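Why Do Robots Need Rules?

You have rules at home and rules at school, and I bet you could list quite a few of them without stopping for breath. Robots have rules, too! People write them down, argue over them a bit, and then write them down again more neatly.

At the Kapoor Robot Room in Endthorpe there are 32 rules on the wall, and the very first one is "Go slowly near people." A robot can't tell that you have a sore toe or that you're about to sneeze, so it has to be careful all the time -- even when it looks as if there's no one close by.

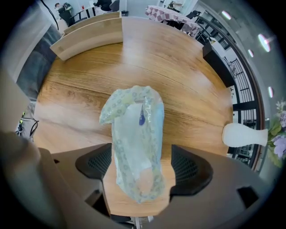

Another rule is about squeezing. When you pick up a ripe peach, your hand knows to be gentle, and you hardly have to think about it. A robot has to be taught, and the people teaching it try soft things, crinkly things and slippery things, over 500 times in all, before they let it have a turn on its own. If it squeezes too hard, they stop and write down what went wrong. (Yes, grown-ups have to write down their mistakes. It's good for them.)

My favorite rule is the one about the stop button. It must be big, it must be easy to reach, and everybody in the room has to know where it is, visitors included. You only press it if something looks wrong, but if something does look wrong, you don't have to ask first!

If you ever visit a robot, here are some good manners to bring along. Stay behind the line on the floor. Tie back long hair and tuck in your scarf. Keep your fingers away from the parts that move, and ask a grown-up before you touch anything.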